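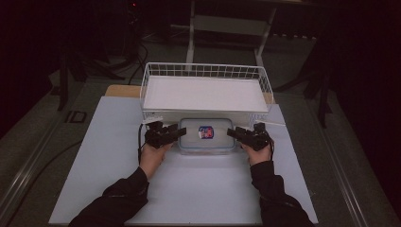 Les machines et les corvées : on en est où, en vrai ?
Forum Prusby > Bricolage, maison, automatisation

grurnora_fan
2018-10-07
Salut tout le monde ! Je relance le vieux débat du mois de juillet, celui qui avait fini en bagarre sur les aspirateurs. Ma question est toute bête : prendre une boîte en plastique sur une table et la poser dans un panier en fil métallique, est-ce qu'une machine sait faire ça chez n'importe qui aujourd'hui ? Je ne parle pas d'une démo réglée pendant des semaines. Regardez les pinces noires de chaque côté de la boîte, moi je trouve que ça donne envie d'y croire (oui, il y a encore des mains humaines derrière, je sais).

vis_sans_fin
Moi je n'y crois pas une seconde. J'ai bossé 4 ans chez Gadon, à l'emballage, et on avait un bras qui prenait toujours le même carton, au même endroit, dans le même sens. Tu décalais le carton de la largeur d'un doigt et c'était fini, arrêt de ligne. Alors une boîte translucide sur une table blanche, avec un panier blanc juste derrière... bonne chance à la caméra !

mimolette44
Ah non, pas d'accord. Ton bras d'usine ne regardait rien du tout, il répétait. Rien à voir avec une machine qui apprend à partir de gestes faits à la main. Chez moi, ranger les boîtes, c'est la corvée que je déteste le plus, je signe tout de suite.

vis_sans_fin
Et quand la boîte plie sous la pince ? Un carton, ça se tient. Un truc souple à moitié plein de soupe, tu serres trop et tu repeins la cuisine.

pagano_bis
Je me glisse dans la discussion. À l'atelier on a testé le trieur de chez Pagano, une journée entière sur des petites pièces en vrac dans des bacs. 332 pièces, 90 ratées. Le chef était ravi, moi beaucoup moins, vu que c'est moi qui ramassais par terre. Après, il faut être juste, les pièces rigides passaient bien. C'est tout ce qui était sachet et emballage brillant qui partait de travers.

grurnora_fan
Merci, enfin des chiffres ! Du coup le petit carré imprimé rouge, blanc et bleu foncé au fond de la boîte, tu le laisserais dedans ou tu le ferais sortir avant ?

pagano_bis
Dedans, et je prendrais la boîte par les côtés. Aller pêcher un petit machin au fond avec des doigts pareils, j'ai vu ce que ça donne. Je ne sais même pas si c'est un emballage ou un autocollant, remarque. Si c'est collé, la question est vite réglée.

mimolette44
Mais même avec des ratés, si ça tourne la nuit pendant que je dors, je m'en fiche un peu, non ? Mon lave-vaisselle met 2 heures et je ne lui crie pas dessus.

vis_sans_fin
Ton lave-vaisselle ne jette pas les assiettes par terre. On en reparle quand il y en aura un qui retrouve le bon couvercle.

grurnora_fan
Le couvercle, c'est un autre sujet, même moi je n'y arrive pas. Pagano_bis, si tu as les réglages de serrage du trieur, je veux bien que tu les postes à la suite.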